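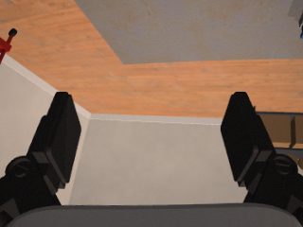

A pale grey open-topped box, with a black gripper finger on either side.

The league table gives a fair account of Ikness Handball Club's autumn. Seven matches played, two won, and a goal difference that has been getting worse since the home defeat by Nisell. The club went up last spring after five seasons of trying, and the step between the two divisions has been bigger than most people in the town expected.

Nipon Somboon expected it. The head coach played four years at this level as a left wing before his knee gave out, and he told his players in pre-season that they would be beaten by teams who were no more talented than they were. "They are stronger in the last ten minutes," he says. "You can defend well for fifty minutes and it counts for nothing if you cannot get back when you lose the ball."

The figures support him. Ikness have led or been level at half-time in five of their seven matches. Against Skuvard they were four goals up with a quarter of an hour left and lost by two. Against Nisell they missed three penalties in the second half, all taken by different players, which suggests that tired legs were only part of the problem.

The club's budget is small for the division. Most of the squad work full time, and training starts at 7.30 in the evening, when the school that owns the hall has finished with it. Away trips are done there and back in a day. The hall holds 600 and was full for the opening match, although gates have slipped since the weather turned.

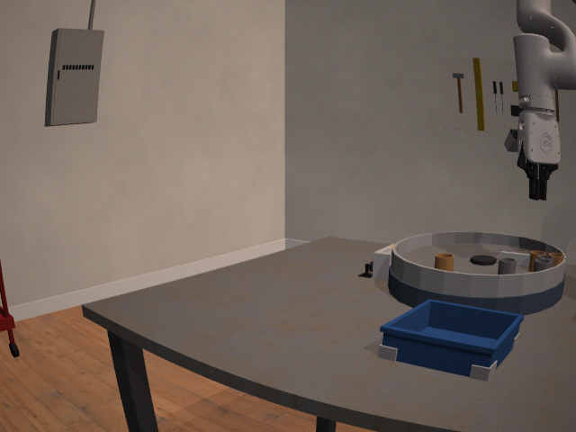 IKNESS, December

Tonight's session begins with running. Somboon has the squad doing lengths of the court in pairs, with a ball, and any pair that drops it goes back to the start line. After that comes forty minutes on the retreat, attack against defence, with play stopped whenever someone walks.

Rawiri Stubbs does not walk. The captain is 34, plays in the middle of the defence and will reach 100 appearances for the club if he is picked for the next home match. He came to handball late, having played rugby league until he was 22, and he still tackles in a way that referees notice. He has been sent off for two minutes more often than anyone else in the squad this season.

"I've had a word with myself about that," Stubbs says. "In this league they spin you and then you're grabbing a shirt. You've got to move your feet earlier, and at my age that means knowing where the pass is going."

He thinks the promotion side has been kept together for the right reasons but admits it is short of a right-handed shooter from distance. Ikness have scored fewer goals from beyond nine metres than any side in the division. Opponents have worked this out, and now drop back and let them shoot.

Help may be on the way. The club has been talking to a back-court player who was released by Katene in the summer and has been training alone. Somboon will not discuss him by name, saying only that the paperwork has to be in before the break and that he would prefer a player who can train with the group to one who turns up for matches.

There is no talk of changing the coach. Somboon's agreement runs to the end of next season, and the club has said that going down would not alter it. He has asked for a second evening in the hall each week, and the school is looking at its bookings.

The return match at Skuvard comes first after the break. Skuvard are one place above Ikness and have lost their last three, and their goalkeeper, who did most to win the first meeting, is out with a broken finger. Stubbs has already asked for the video.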